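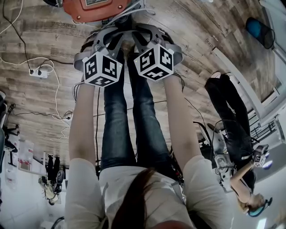 Tema 4. Buenas prácticas en la recogida de demostraciones con pinzas de mano
Apuntes de clase. Taller de robótica aplicada, grupo de Kwok-wai Tang

¡Entramos por fin en la parte del curso que más me gusta! Hasta ahora hemos hablado de normas escritas para máquinas que se mueven solas, con sus vallas y sus paradas de emergencia. Con las pinzas de mano el brazo lo pone una persona, y muchas de las reglas hay que pensarlas desde el suelo del laboratorio.

4.1 El suelo
Los cables son el primer riesgo. Una regleta con sus enchufes y un lío de cables blancos sobre la tarima pasan inadvertidos cuando se tiene la vista puesta en las pinzas, y más todavía si hay otra persona trabajando a poca distancia. Norma del taller: regletas pegadas a la pared, cables sobrantes recogidos con velcro y ningún cable cruzando la zona de paso. Se revisa antes de cada sesión, también cuando venimos con prisa (sobre todo entonces).

4.2 El operador
Mangas ajustadas o remangadas por encima de la muñeca. Una camisa blanca holgada es comodísima, pero la tela puede engancharse en los dedos de la pinza o tapar un marcador. Pelo largo, recogido: un mechón que cae sobre el pecho acaba tarde o temprano delante de la cámara. Calzado cerrado, sin excepciones.

4.3 Los marcadores
El cubo con los patrones en blanco y negro es lo que nos dice dónde está la pinza, así que hay que mimarlo.
- No se agarra nunca por el cubo.
- Las caras se limpian con paño seco. Nada de alcohol, que se come la tinta.
- Si una esquina está levantada, se cambia la cara entera y se anota.
- Con dos pinzas juntas, vigilad que un cubo no tape al otro. Probad a girar un poco las muñecas y veréis cuánto mejora.
Cada cubo tiene su identificador en la hoja Pallus. Dos cubos con el mismo identificador en la misma sala son un desastre silencioso: la grabación parece perfecta y no sirve.

4.4 Compartir sala
Cada operador avisa en voz alta al empezar y al terminar. Quien se agacha a coger algo lo dice. Si hay una máquina encendida al lado, su zona se respeta aunque esté quieta.

4.5 Un caso para comentar
En la campaña Dodunwood se grabaron 652 episodios y hubo que descartar 22. De esos, 21 tenían un marcador tapado por la ropa o por la otra pinza. ¡Una manga! Me parece un dato precioso, porque se arregla sin tocar una línea de código.

Para la próxima sesión
Leed el capítulo 2 del cuaderno Hägglund y traed una propuesta de lista de comprobación, de una cara como mucho, para la sala Pledberg. Las probaremos en parejas, cada una con la lista de otro grupo.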